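Plornel Long Table Oil, 500 ml

Home / Finishes / Table and Bench Oils

In stock. Ships in 3 days.

If you have a long wooden table that you love and worry over in equal measure, this is the oil we'd hand you across the counter. We have been making it in the back of the Gorelent shop for a good many years now, and it started (as most of our things do) with a customer who wanted something that didn't exist yet. She had a family table that sat fourteen, a houseful of grandchildren, and a finish that went gummy every June. We tried this and that, and what we ended up with is what's in the can.

It is a plant-based oil with a little beeswax in it, thinned just enough to spread easily. It goes on with a plain cotton rag. You don't need a special pad, and please don't let anybody sell you one! Pour a small puddle, push it out along the grain, and go have a cup of coffee. When you come back, wipe off whatever the wood didn't want. People tend to leave too much on, and then they write to us about sticky elbows.

How far it goes

One can covers most dining tables twice. For a bench or a really long table we also carry the 900 ml size, and there is a 700 ml refill pouch if you've kept your can. The lid fits back on with a good firm press of the thumb.

Color

On pale woods it warms things up a shade or so, like a piece of toast you took out early. On walnut it goes quite dark and handsome – test it on the underside first if you're fond of the color you have. We don't add any stain. If you would like a tint, have a look at our Cliltia range, which mixes right in.

Smell

A bit like a hayloft. It fades over two or three evenings with a window open.

Drying and care

Leave it overnight before you set anything on it, and give it a full week before a hot dish or a wet glass. After that, a damp cloth is all the table wants from day to day. When water stops beading, oil it again. Ours at home gets done twice a year, once before the holidays and once after, when it really needs it.

Oily rags can heat up by themselves, so lay them flat outdoors to dry before they go in the trash. Please do this every time, even with a tiny scrap.

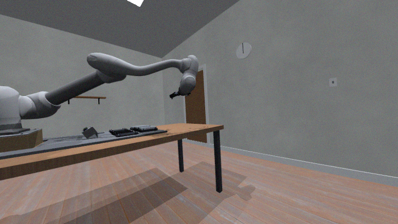
From Elspeth Urquhart

I look after the finishes here, and I answer most of the letters too, so if you're unsure whether your table has an old varnish on it, do write to me. A drop of water left for a few minutes will usually tell you. If it soaks in and leaves a darker spot, the oil will soak in too, and you can go right ahead. If it just sits there, you'll need to sand back first, and I'm sorry to say there's no pleasant way around that. Start with a medium paper, finish with a fine one, and vacuum well before you open the can.

Goes well with

Lo cotton rags, bundle of 3
Cliltia tint, walnut or honey
Plornel 700 ml refill pouch

Unopened cans can come back to us any time within the month.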